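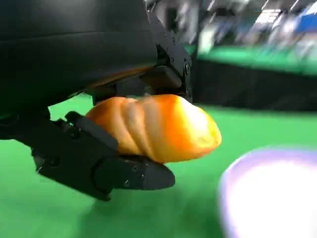
A twisted bread roll between the fingers, seen from the wrist camera.

When I came to the office of Firneo in Bromau, it was a little after nine in the morning and the software team was already discussing a delay. The delay was 800 milliseconds long. "For a person it is a short moment," said the lead developer, who has worked on the planner from its first version. "For an arm that is moving toward a plate, it is a very long time to believe something old."

The software is called Traneo. It takes the pictures from the cameras on the head and at the wrists, decides where the hands should go next, and sends this decision to the controller. A new plan is made 10 times per second. The controller itself runs much faster and fills the space between two plans with a smooth movement.

I asked what had caused the delay. She opened a log and showed me two columns of time stamps. "The wrist pictures were waiting in a queue behind the head pictures. Each of them was correct, but they did not belong together. The planner received a hand from now and a table from before."

The team first looked for the mistake in the network and lost most of March with this. The repair was finally small: each picture now carries the time of its exposure, and the planner refuses a set if the times are too different. Inside the company the problem is still known by its ticket number, 1708.
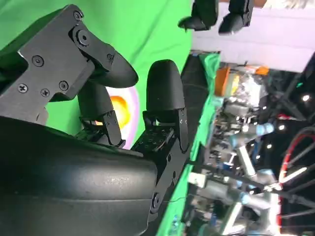

The fingertips with their rounded black pads. The tips of another gripper are at the top.

We spoke then about perception, and why the wrist view is so difficult. "The hand is always in its own way," she said. "You see your fingers very well, and the object you see in pieces." Older versions of Traneo tried to cut the fingers out of the picture with a fixed mask. This worked until somebody changed a bracket, and then the mask was wrong by a few millimeters and the grasp also. Now the mask is calculated from the joint angles and a model of the hand, and it is checked at each start.

The recordings are made with simple objects. Food shapes are popular in the team, and small pumpkins too, as their ribs give the depth estimate a lot of trouble.
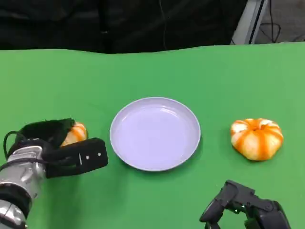
"With two arms the question is always who waits," she continued. In the present version, each arm reserves a volume of space for the next second. If the volumes overlap, the arm that holds something has priority. She is not fully satisfied with this rule. It is safe, but it makes the free arm too polite, and a task can take twice as long as it should.

A colleague from the Mendonça laboratory, where a part of the planner was written, prefers to give priority to the arm with the shorter path. They have argued about it since the winter. The archive has almost 2000 recorded attempts, and both sides find in them what they need.

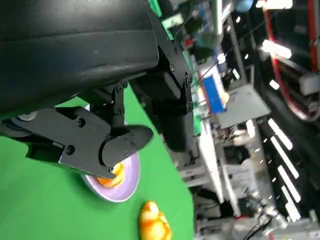 I wanted to know which tool she would miss the most. I expected the simulator, but she named the replay viewer. It puts all camera streams, the joint positions and the plans on one time line, and one can stop anywhere and ask the planner to decide again with other settings. "Before, we were discussing what we remembered. Now we go to the same moment and look at it together."

The next release of Traneo should include a new treatment of contact, so that the fingers stop closing by measured force and no longer only by position. A date is not fixed. When I left, the team had returned to the two columns, and the larger of the differences was marked in yellow.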